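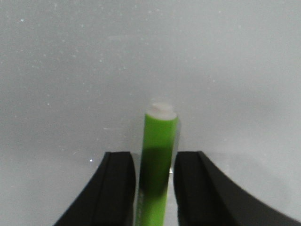

Store them cap down or lay them flat, according to my sister, and never stand them up in a pot with the tip at the top. She said this the moment she saw my desk and I have been second-guessing it ever since.

Home Ask Browse topics Desk and study Sign in

Thu 12 March, posted by Iona Cairns

Markers in a mesh pencil cup on a glossy white desk: which way up, and how do I protect the top?

I have a white gloss desk, a Wulura, bought second-hand in November. On it are a pink mesh pencil cup, a black mouse pad and a few markers. The markers go in the cup when I remember, otherwise they get left on the desk.

First problem. Two of the markers have gone faint although they have hardly been used. They were in the cup for weeks, tips up. Is my sister right, or have I just not been pushing the caps on far enough?

Second problem. The gloss shows everything. Smudges wipe away, but there are fine scratches in the part of the desk I use most, and I suspect the cup, as I slide it across when I need the space. There is also a faint green line where I ran a marker off the edge of the paper. Washing-up liquid has made it paler but it is still there.

I would like to keep the cup, so please don't suggest a drawer unit. The desk is against the wall and there is no room beside it.

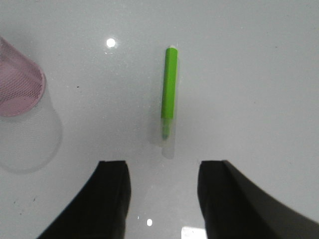

Flat is the safe choice for any felt tip, Uthai Sitthichai replied, and it's the only choice for the double-ended sort, because one end will always starve if you stand them up.

For single-ended ones, tip down in the cup works well. The ink sits at the tip end and they write straight away. Tip up for a day or two does no harm. Tip up for weeks and a water-based marker can look dead when it isn't. Before you throw the faint ones out, push the caps on until they click, stand them tip down overnight and try them on scrap paper in the morning. If they are still faint after that they have dried out, and which way up you kept them had little to do with it. It was the cap.

The trouble with tip down in a mesh cup is that if a cap works loose, you get ink through the mesh and on to the desk. Cut a circle of thin card or felt for the bottom of the cup. I use the card from the back of an old notepad and change it when it gets grubby.

For the scratches, put felt pads under the cup. The stick-on ones sold for chair legs are fine, cut down to size. Grit is what does the damage, so wipe the desk with a damp cloth first and dry it, then dust with something soft.

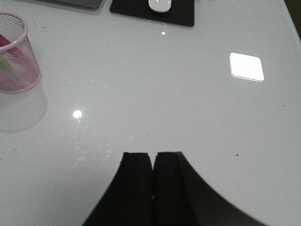

Lift the cup as well when you move it, even with the pads on, as they pick up grit too and need replacing now and then. You won't get existing scratches out of a gloss laminate, if that is what yours is. Polish hides them for a week and then you have polish on your paper. A larger desk mat, 900 mm wide or so, would cover the part you lean on. Mine is a Grolberg and it lies flat.
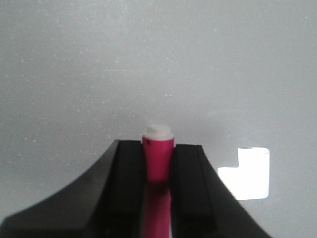
Murance wrote: agree about the mat, but check the underside first. Some of the rubbery ones leave a yellow patch on white.

Green line: dab of surgical spirit on a cotton bud. Try it somewhere hidden. Don't use nail varnish remover or the scrubby side of the sponge, I took the shine off a bedside table that way and it's still dull.

I've always kept mine tips up and never had a problem.

Iona Cairns replied

Thanks both. I tried the overnight thing. One came back and the other is in the bin. I haven't tried the spirit yet, need to buy some. Felt pads are on.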